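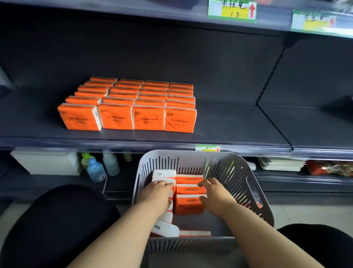
Paper goods: buying them, keeping them, not running out

Quick one today, oven's on. Got a few emails after the freezer post asking about paper stuff so putting it all in one place.

Tissues. Buy them by the pack count and then check the sheet count, the shelf tag doesn't always go by sheets. Two-ply is fine for noses. Three-ply for colds. Anything with lotion in it, keep away from glasses and phone screens, smears like crazy.

Pocket packs: one in the coat, one in the glove box, one in the bag. Refill on Tuesday with the trash. If a pack's been through the wash just toss it, and shake the jeans out outdoors. Lint on dark clothes comes off faster after 10 minutes in the dryer on no heat, clean filter first.

Toilet paper. Squeeze the roll. Soft and squashy means more air. Mega, jumbo, super, ignore all of it, look at square feet on the back and divide the price. Takes one minute. Write your good price inside the cabinet door in pencil so you know a sale when you see one.

Paper towels. Half sheets. Still use too many? Move the roll out of reach, put a stack of rags where teh roll was. Worked in my house in a week. Old T-shirts make the best rags, cut off the seams.

Where to keep it:
- Not under the sink. One slow drip and the whole lot is pulp.
- Not on a bare garage floor either, concrete sweats. Shelf or an upside down crate.
- Top of a closet is good. It's light, won't hurt if it falls on you.
- Leave the plastic on till you need it. Mice love the stuff for nests. If you find chewed corners in October go look for the hole and pack it with steel wool.

Old packs to the front, new ones behind. Same as cans.

Napkins. Save the leftover takeout ones in a jar by the stove, good for wiping out a greasy pan before it goes in the water. Grease goes in the trash, never the drain.

Reader tip from Ratree Rojanasak: stand the spare rolls in a tall boot box, lid off, slide it in beside the toilet. Cheap and it fits. Margus Pärn wants to know if you can compost tissues. Plain ones yes, torn up, mixed in with wet scraps. Not if somebody's sick and not if they've had cleaner or makup on them.

How much to keep? We do 20 rolls and 4 boxes of tissues for the family. When the last box gets opened it goes on the list, right then, whoever opened it.

Shoe racks next time. Timer's going.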